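Does a Cheap Hand-Held Gripper Teach a Robot Anything? Porkotach Build Report, February
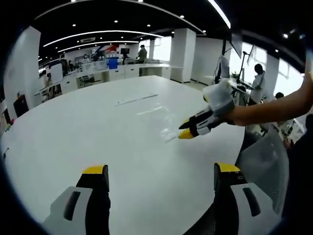 Fig. 1. Two hand-held grippers over the white table, with crumpled clear film in front of the far tips.

The pitch for Porkotach was simple. Build a pair of grippers a person can hold, put a camera on one, record people doing small chores, and train a robot arm on the result. Our group built ours in the shared workshop from the plans Cumora gives away. I was supposed to report on how well it works. I am less sure than the plans are.

Building was the easy part. The housings went together in an afternoon and the yellow pads slid onto the black fingers without glue. The parts cost us $38 per gripper, not counting two housings that warped and got thrown out. Cumora doesn't count those either.

Then we recorded. Clear film on a white table is a nasty test, and we picked it on purpose. In Figure 1 the film nearly vanishes against the tabletop, and a person knows where it is mostly from having put it there. The camera has no such help. We logged 835 tries at picking up film and kept the ones where both grippers stayed in view. The rest went in a folder we have not opened again.

The arm, a secondhand Pfister, picked up the film in 55 percent of its test runs. That sounds decent until you look at how we scored it. A run counted if the film left the table at all – even for a second, even if it was just stuck to a pad. I argued for a stricter rule and lost. With cardboard scraps the number was better, but cardboard was never the question.

We also tried the Gevov software for sorting the recordings. It threw out good tries and kept bad ones, so we went back to sorting by hand.

Still to do: repeat the film test on a dark tabletop, rescore the old runs, and fix the left finger on gripper 2, which sticks when it opens.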